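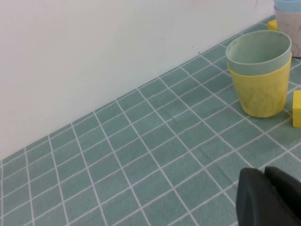 Two of the Zirkusine cups stacked on the grid cloth, green inside yellow.

News > Press > Zirkusine table set goes on sale

We use cookies to remember what's in your basket. Accept / Settings

Drarkska, Nov 18, 2025. The Zirkusine table set is finally on sale, and I get to be the one to tell you! I run Drokik, a very small company that makes games and craft things for kitchen tables, and I've been living with these cups and cubes for so long that I find the little ones in my coat pockets.

Zirkusine is a sorting and stacking game for children from age four, and for whoever is sitting with them. You get cups in soft colors, small cubes, and a cloth printed with a grid of white lines. You spread the cloth, put the cups wherever you like, and then the game is mostly moving things: a cube beside its cup, a cube under a cup, one cup inside another, everything two squares to the left. There's a booklet with 147 little layouts to copy, going from very easy to the kind that made me sit back down and start over.

I should say something about the cloth, as it's what people ask me about most. The first one was white with dark lines and it was awful. It looked like math homework, and the children who tried it treated it that way. So we went over to a blue-green, with the lines in white and kept thin, and suddenly the cups looked nice on it and everybody relaxed. It will crease if you fold it up small (mine is always creased). I've stopped ironing it. The game plays fine over a wrinkle, and if it bothers you, roll the cloth up around the booklet when you put it away.

The cups took longer. A cup has to be easy to lift with a small hand, it has to stand up on cloth, and it has to slide into the next one without a fight. The colors are paler than you'd expect from a toy. I wanted them to look all right left out on the table at dinner time, because that's where they're going to be left. There is one very cheerful yellow in there, and that one was voted in over my head by a group of five-year-olds.
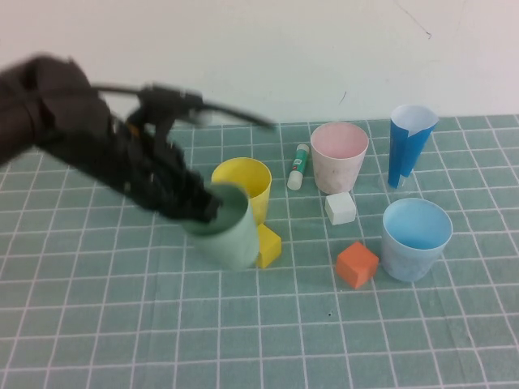 The booklet also has a craft section at the back, and for those pages you'll want a glue stick and some scrap paper. You make flags, hats and name tags for the cups, stick them on, and put on a show with the cloth as the ring. None of that is needed for the stacking game, and plenty of families will never get to it, but at our test mornings the craft pages were what kept the older brothers and sisters at the table. Please buy whatever glue stick your store has. We don't pack one, and I didn't want to make the box cost more for something half of you already have in a drawer.

About those test mornings. We held three of them in the back room at Omerović, the bookstore on the square here in Drarkska, and 162 families came through the door, which was a lot more than the room was used to. We pushed the tables up to the wall, laid out the cloths and let people get on with it. I'd planned a short talk with instructions. By the second morning I'd dropped the talk, and I have rewritten the first pages of the booklet so that they're nearly all drawings.

Some things we changed afterward:

The cubes have rounder edges now. Parents who had stepped on the early ones will understand.

The booklet lies flat when it's open. The old one kept closing itself and had to be held down with a cup, and then you were a cup short.

There's a page of games for one person. I had thought of this as something you play with company, and then I watched a girl play it alone, very happily, for most of an hour while her dad read the paper.

We took out the timer. I liked the timer. I was alone in that.
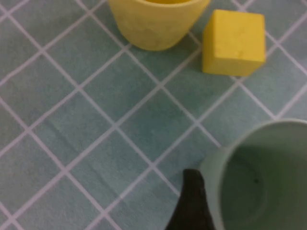 Yellow cup, yellow cube: an early layout from the booklet.

The first run is 3830 sets, all packed here in town, and they're on the shelf at Omerović from this morning. You can also order straight from us through the Drokik shop page. If you order now it'll go out this week. If you order in December I'll do my best, but please don't leave it to the last minute and then write to me in capital letters.

Stores that would like to carry Zirkusine can write to the same address and ask for the trade sheet. We'll happily send a single set to look at first. Schools and libraries can ask for the bigger cloth, the one that covers a whole classroom table. It isn't in the regular box, and we're making it in small batches until I know how many people want it.

In April we plan to bring out a second booklet, with layouts sent in by the people who play. So if you or your children come up with a good one, draw it on squared paper, color in the cups and send it over. It doesn't have to be neat. If we use it, your first name goes on the page and you get a copy of the booklet. I've had a few already, including one that I'm fairly sure can't be done, and I've been at it two evenings running.

Press samples, pictures and the booklet as a file are all available on request. I answer the mail myself, usually in the morning before packing starts, so if you write in the afternoon give me until the next day.

Drokik, Drarkska
Press and trade: please use the contact form on the shop page

Shares: 3 | Comments: 0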